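Sock organizer

A sock organizer is a tray, box or insert split into small compartments, used to keep socks sorted and easy to see. It is one of the simplest pieces of home storage and one of the most satisfying: a jumbled drawer becomes a row of soft little bundles, each with a place of its own!

Design

Most organizers are shallow and rectangular, made of plastic, fabric, cardboard or wood. Plastic trays wipe clean and hold their shape, while fabric ones fold flat when empty. Compartments may be equal in size, or one may be wider than the rest, which is handy for thick winter knits. Some models have dividers that slide or lift out, so the layout can change with the seasons (a real pleasure in June, when the wool goes away and the ankle socks come out).

Sizes vary a great deal between makers. The Toklow tray has 4 compartments in a single row. The Cormont drawer insert, a much larger piece at 572 mm long, is cut to fit wide dressers. The Masilela range is sewn from cotton canvas and is sold in sets that nest inside one another.

Rolling and folding

Socks are usually rolled before they go in. The pair is laid flat, one sock on top of the other, and rolled from the toe toward the cuff. A rolled pair stands up well in a narrow compartment and shows its color and pattern at a glance, so a favorite argyle is never lost at the bottom of the pile. Many people prefer to fold in thirds, which is gentler on the elastic than turning one cuff over the other.

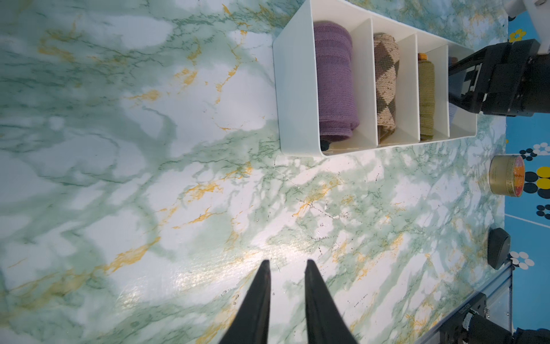
Rolled socks in a white four-compartment tray, with a purple knit on the left and an argyle pattern beside it.

Filling is easiest on a table or bed, where every sock can be spread out and matched first. Bulky knits go in the widest space, and thin dress socks can share a slot. Sorting by color looks wonderful, though sorting by use (sports, work, sleep) is often quicker on a busy morning.

Other uses

The same trays work beautifully for ties, scarves, baby clothes and craft supplies. The Brakham pattern, a cardboard version made at home from shoeboxes, is popular for lining children's drawers.

See also

Drawer divider
Closet
Laundry sorting

Last edited 15 Dec 2021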